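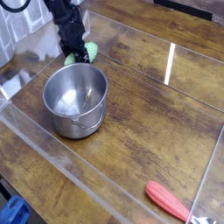
Clollex, Issue 30, page 4

WANTED: people to play an old adventure game slowly and complain about it

Katport is being put back together. Some of you have heard this before. I have heard it four times myself, once from a man who had already printed the box. So take the word "remake" in what follows with whatever amount of salt you keep near the keyboard. I'm editing this call and I'll be running the testing, and I'm still not convinced a remake is what the game needs.

For those who skipped it: Katport was a point-and-click adventure that came on floppies, had a harbor, a corrupt customs office and a talking bell, and let you get hopelessly stuck about twenty minutes in if you sold the wrong lamp. People who love it say the writing holds up. I replayed it last winter and I'd say half the writing holds up. The other half is the bell.

The new version runs in Goel, the free adventure engine a few of our readers have used for their own small games. The team says the rebuild is playable from the first screen to the credits. I asked for proof and got a build, and I did reach the credits, but I also walked through a wall in the fish market and carried a rowboat in my coat for an hour. They need testers. I said we'd help find them on the condition that I could write the notice myself.

What we're after

We want two groups, and they'll be kept apart on purpose.

The first group is people who have never played Katport, never watched anybody else play it, and can't hum the title tune. This is the group I care about most and the one I expect to have trouble filling, considering who reads this magazine. If you have a partner, roommate or teenager who rolls their eyes when you bring up adventure games, please hand them this page.

The second group is people who know the original well enough to be a pain about it. You should be able to tell when a line has been changed, when a puzzle has been quietly made easier, and when the music comes in late. You should also be able to admit that something is better now, if it is. We had a tester on an earlier project who marked every change as a fault, including the one that stopped the game from erasing your saves. We could have done without that.

What you'd be doing

You play the whole game once, at your own pace, over one month. You keep a log as you go. The log has to say where you were, what you were trying to do, what you thought would happen and what did. "Confusing" is no use to anyone. "I tried the rope on the crane because the sailor told me to, and the game said I couldn't reach it from there, and I was standing next to it" is very useful.

No hints and no walkthroughs. If you're stuck for more than an hour, write that down, stop, and send me a message. I have the solution and I'll let you have one nudge at a time. Where people get stuck is most of what we want to find out, so please don't power through by clicking everything on everything and then tell me the puzzle was fine.

The script has been retyped by hand from the original, all 1,326 lines of it. The team describes the retyping as complete. I found two typos before I was off the pier. If spelling is your thing, say so when you write in and you'll get the script as a text file to check alongside the game.

There is also the matter of the pictures. The rebuild has 678 separate pieces of background and character art, some cleaned up from the old files and some drawn fresh. The claim is that you won't be able to tell which is which. I could, but I was looking for it. I'd like to know if someone who isn't looking can tell too, so please don't go digging for comparisons until you've finished.

What you get

No money. I'd sooner say so now than bury it. Nobody on the team is being paid either, as far as I can tell, and there is no plan to sell the game. You'll get your name in the credits, spelled the way you spell it, and a copy of the finished version if there is a finished version. You do not get "exposure," and if anyone on the project uses that word to you I'd like to hear about it.

You keep the right to say whatever you like about the game once it's released. I was asked if testers could agree to hold back negative comments for a while after the launch. I said no, and to be fair to them they dropped it.

What you'll need

A computer that can run Goel, which means nearly any computer. A mouse helps; I found the trackpad miserable. You don't need any experience with testing. It sometimes gets in the way, frankly, as people start writing reports and forget to play.

You should be 16 or over. You need enough spare evenings to finish an adventure game of ordinary length. I won't promise you a number of hours. The team gave me one and I took twice that.

Can I do it in person?

Yes, if you can get to Prestthorpe. We'll have machines set up in the library's meeting room on Thursday evenings from 6:30 during the month of testing, and you can sit there and play while I sit behind you and try not to sigh. New players especially welcome. Everyone else does it from home and mails in the log.

How to apply

Write to the magazine at the usual address inside the front cover, with KATPORT on the envelope or in the subject line. Tell us which group you belong in, and what you'll be playing on. Then answer this in a paragraph or less: what is the last puzzle in any game that you thought was unfair, and were you right?

Please don't send a resume. Please don't send fan fiction about the bell. We've had some.

The closing date is the end of November. We'll take 30 people, split evenly between the two groups if the new players turn up, and you'll hear either way. If the whole thing collapses before testing starts, you'll hear that too, and I'll print the news in the next issue under the same heading as the last four times.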